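Talks > Household & Textiles > Speaker notes

Does the label know anything? Notes for the Wedcombe evening 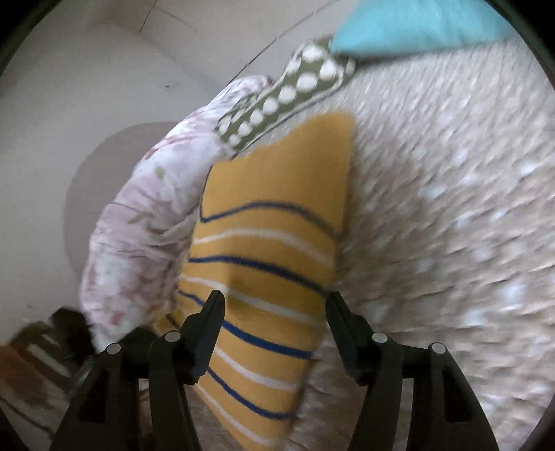
Liesl Hollenstein wrote back on the draft that I was being unfair to care labels, that they are the only instructions most people ever get with their clothes, and that if I was going to stand up and knock them I had better have something to put in their place. Fair enough. Read that out at the start. Then say I don't have much to put in their place, and carry on.

Slide 1. Stripes, yellow and navy. Leave it up while people find seats. Ask who has cut a label out of something this year. Wait for hands. Ask who read it first.

Slide 2. Who writes the label?
The maker, or whoever the maker pays. Dwell on this. The person choosing the symbol has one worry, which is you bringing the thing back. So they choose the gentlest wash they think you will put up with. "Dry clean only" on a plain polyester skirt tells you about the returns desk and very little about polyester.
Careful: don't say labels are lies. Some fabrics do need it. Structured jackets, anything with glued interlining, some viscose. I have ruined viscose. Tell the Clerness wedding story if the room is friendly, skip if not.

Slide 3. The Peradby survey
Ubaldo Fabbri will be in the room and it is his survey, so be polite. 1,148 people sent a form, 774 sent it back with the washing page filled in. He found that people who said they followed labels were happier with how long their clothes lasted. I believe that they said so. What I don't believe is that it shows the label did anything. Somebody who reads labels probably also empties pockets, does up zips and doesn't cram the drum. The form didn't ask about any of that. I asked Ubaldo and he agreed it should have.
Also: "how long do your clothes last" is a question about memory. Try it on yourself. When did you buy the jumper you are wearing? Pause here, it usually gets a laugh.

Slide 4. Cold washing
This is where I lose half the audience. Thirty degrees is fine for most things most of the time. It saves power, colours hold up better. But the claims have run ahead of what I can find. "Cleans as well as sixty" depends on what the dirt is. Shirt collars, tea towels and anything a child has been sick on are different jobs. If the packet makes a promise, look for the small print saying which stain they tried.
Nadja Strebel's objection: people will hear this as permission to boil everything. Say plainly that it isn't.

Slide 5. Navy next to white
Go back to the stripes for a minute. Everyone's fear with this sort of pattern is dark dye creeping into the pale bands. Colour-catcher sheets are sold on that fear. The sheet comes out grey and you feel clever. What would the grey have done if the sheet hadn't been there? Most of it might well have gone down the drain. I have looked for a proper side-by-side and found 5 worth reading, three of them paid for by people who sell sheets. The other two disagreed with each other.
What I do: wash new dark-and-light things alone the first time, don't leave them sitting in a damp heap. No strong evidence for this either. Admit it.

Slide 6. The Valcárcel soap business
Keep short. 113 households, one month (May), no comparison group, and a very handsome booklet. Elfriede Lanz has the booklet and may wave it. The finding was that clothes "felt fresher". They knew which soap they had been given. Move on before the questions start or we will be there till ten.

Slide 7. What I'd ask of any washing advice
Who is telling me, and what do they sell? Compared with what? Which fabric, which dirt? Would they notice if they were wrong?
Jonas Kaufmann thinks the last one should come first. Possibly. Leave the order alone for Wednesday and see how it goes down.

Questions. Someone will ask about vinegar. I don't know. It may bother the rubber seals in some machines and I can't see what it is meant to do that a second rinse won't. Someone will ask about tumble dryers: look at the lint filter, that fluff used to be your towels.
Chairs need stacking afterwards, and the projector lead goes back to Nadja.

Filed under: Laundry, Talks & handouts, Questionable advice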